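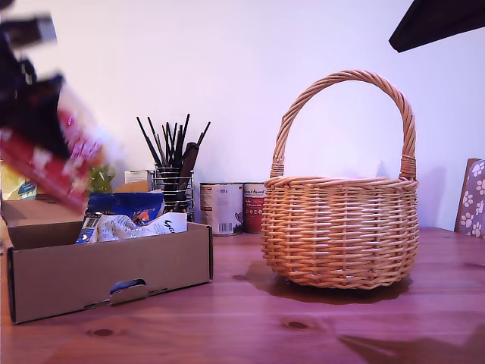 I've spent most of June 2018 trying to get one antibody to work on paraffin sections, and I promised a few people I'd write it up.

The target is a viral coat protein in placenta. We'd been using the old polyclonal for years, and when the last vial ran out the replacement lot gave brown background over everything, including the negative controls. So I bought a mouse monoclonal from Rellora. The sheet said it was tested for ELISA and western blot. There was no mention of fixed tissue, and I bought it anyway.

The first run was at 1 in 500 with citrate retrieval, pH 6. I got nothing in the infected block and nothing in the clean one. Second run, same dilution, EDTA at pH 9 for 25 minutes. There was signal in the infected block, mostly where I'd expect it, and a haze over the trophoblast in both. I went down to 1 in 4000 in steps, and that is where I've stayed. The haze is gone and the staining I care about is still strong enough to score.
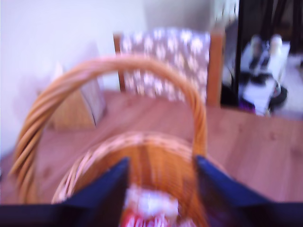 Basket and a packaged item on the table.

A few things that mattered more than I thought they would:

Fixation time. Blocks that sat in formalin for 3 days stained much weaker than blocks fixed overnight. Longer retrieval helped a bit, but it also lifted tissue off the slides.

The detection kit. I used the Sostach polymer kit first and then the Zürcher one. The Sostach kit gave a darker colour and more background. I'm keeping the Zürcher for this antibody and the Sostach for everything else.

Endogenous peroxidase. Placenta is full of blood, so I now do the peroxide block twice, with fresh peroxide each time.

Controls. I had 2 infected blocks and that's not enough. Shahnaz Gazi sent me infected cell pellets in paraffin, which are much easier to read than tissue. I put one on every slide now, beside the section.

I haven't tested cross-reactivity against related viruses properly. The western looked clean, but a western doesn't tell you much about fixed tissue. I'd like to get pellets for at least dengue before I use this for anything beyond our own study.

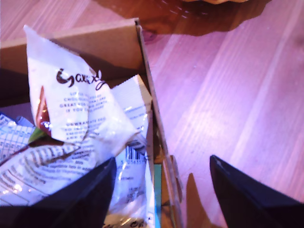
Shafiq Munshi wrote back after I sent him the draft and said he would not trust the dilution until I'd repeated it on a second lot, as his own monoclonal needed four times as much antibody when the lot changed.

That's fair. I've ordered a second lot and asked Rellora to make sure the number on it is different. The slide scans are in the Wirkgate folder if you already have access. I'll post the full protocol once the repeat is done.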